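Threads, Knots and Pads: a Friday Gallery from the Steva Bench

Welcome back to our little gallery, and thank you (as ever) for the kind messages about the last one! We do love a practice bench here at Steva, and anyone who has spent an afternoon learning to tie a tidy suture will know how quickly you become fond of the colours of the thread and the feel of the pads. Have a browse, take your time, and do put the kettle on first.
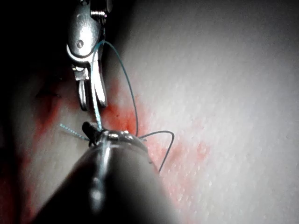 Light blue strand, dark teal loop and a small bunched knot, with a rather frayed tail going off to the left.

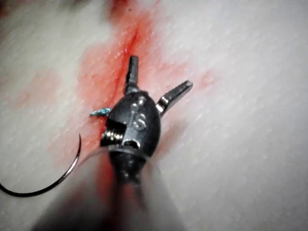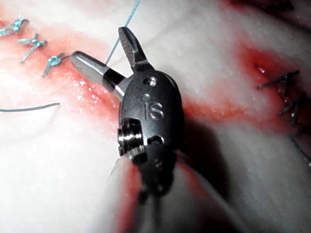
If you are just starting out, please don't fret over your first few knots, which will be dreadful, as ours were. We always suggest five slow throws before you pick up any speed at all, and a good long rest for the hands in between. The Trislow evening group keeps a tally, bless them, and had reached 1,042 finished knots by November, with hopes of up to 3,000 before the summer!

We still have a few pads to pass on from the Ots cupboard, so do drop us a line if your own are getting past it. Offcuts of thread are always welcome too, in any colour, provided they are long enough to hold properly. The next session at Coronano starts at 7 in the evening, and you can come and go as you please. Bring your reading glasses if you use them, as the finer threads are very fine indeed.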